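October, nest material trials, continued

Started at 6:40 a.m. Overcast, light wind from the west, feeders filled the night before. The Lollen tray is still on the fence post by the compost bins and the Saithong cage is hanging from the low branch of the elm, same as last time. I did not move either one, so the counts should compare with the last batch.

Total visits logged so far this month: 335. Of those, 311 were to the tray and the rest to the cage. I had expected the cage to do better, as it holds the fiber up off the wet and the small birds can cling to the side. Mostly they land on top, look in, and leave.

The materials on offer were dog undercoat (washed, no flea treatment), dry moss, and short lengths of cotton string. I pulled the string at 8:15. It was cut shorter than a finger but it still mats when damp, and I don't want a leg caught in it. Please don't put it back out. There is a bag of it in the drawer marked Teltside and it can stay there until we decide what to do with it.

Dog hair goes first, every time. The titmice take it in the early part of the morning and the chickadees come in once they have gone. It is late in the year for nest building, so I take this to be lining for roost holes. I checked two of the boxes on the east side with the mirror and both had a pad of pale hair at the bottom. Boxes on the west side not checked, ladder was out on loan.

One odd item. A titmouse came to the tray at 7:50, ignored the loose hair, and went down to the old retriever lying by the shed door. It pulled at his back for a good while. He lifted his head once and put it down again. I wrote down the time but did not add it to the visit count, as it was neither tray nor cage.
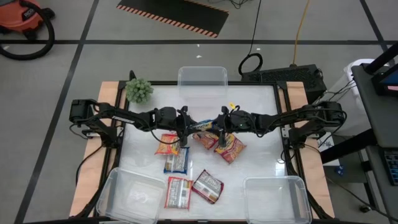

Zandov read the draft of this page at lunch and disagreed about leaving it out: the bird came for hair, it got hair, so it should be counted, and if the dog is a better source than the tray then that is a result too. Also the dog sleeps in the same place most mornings, so he is nearly as fixed as the post.

I don't fully agree, but I have opened a third column headed "dog" starting with the 7:50 visit. It does not go into the 335. If we keep the column, someone has to note when he is lying there and when he isn't, or the number means nothing.

Scale problem again. The Teltside scale would not settle with the tray on it, so there are no weights for hair taken this morning. Last good reading was before the rain. I dried the pan, changed the battery, and it still drifts. Will try it indoors on the stone sill.

The sheet has room for 3000 lines, so no need to start a new one before winter.

To do:
Refill tray with undercoat only, no string
Get ladder back, check west boxes
Shift the cage nearer the feeder once this batch is closed
Brush the dog after the morning watch, not before
Scrub green slime off the bird bath

Stopped at 10:20 when the hawk came over and everything went quiet.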